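WORKSHOP NEWS: the laundry build

Quick one from the back bench, typing this between prints. The Podum gripper is up and running, more or less. For anyone who missed the last newsletter, Sarla Mathur and I are trying to build something that can pick up clothes and put them somewhere sensible, on a budget, in a shared workshop in Mernanport with one decent socket. Two fingers, printed plates, a lot of screws. Spend so far 1,311 pounds, most of it motors. Ouch.
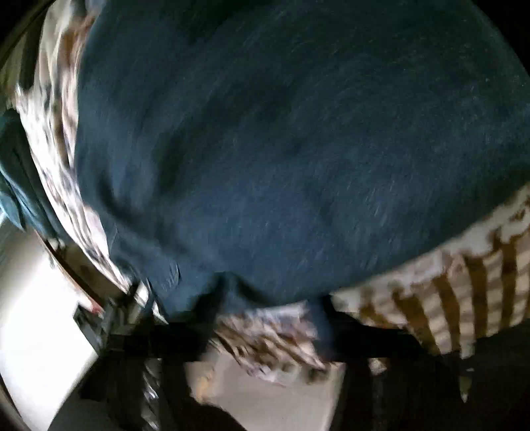

Teal knit on top of the pile, strap across the front.

Knits are a pain. Soft, no edges, everything slides over everything else. We did 35 grabs by hand last week just to get a feel for closing speed, then changed the spring, then changed it back. Sarla keeps a notebook. I keep meaning to. Version 6 of the finger plates has the triangle cutouts, lighter and quicker to print, and so far none have snapped (touch wood).
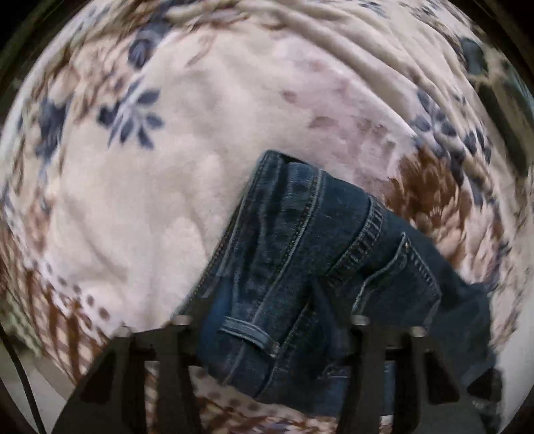 Denim is what I really want to get right. Stiff enough to hold a shape, heavy enough to show up a weak grip straight away. Theano Stergiou reckons we should teach it to look for seams first, and I'm coming round to that. On a pair of jeans the tan topstitching along the waistband and round the back pocket stands out a mile against the dark blue, so there's a line to follow before you ever close the fingers. Plain black leggings, no idea yet. Suggestions welcom.

Next job is the Zamfir board, which runs the motors but sulks if you plug in anything else alongside. Theano has a spare Sorkier supply we can borrow untill February.

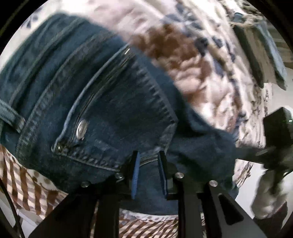
After that it's cable clips, then a proper run of 100 grabs with the results written down by someone other than me. We also need old clothes, anything with pockets, zips, hems, frills, the odder the better. Clean please. Leave them on the shelf by the lathe with your name on if you want them back. And whoever has the small hex keys, could they come home.

22 January 2024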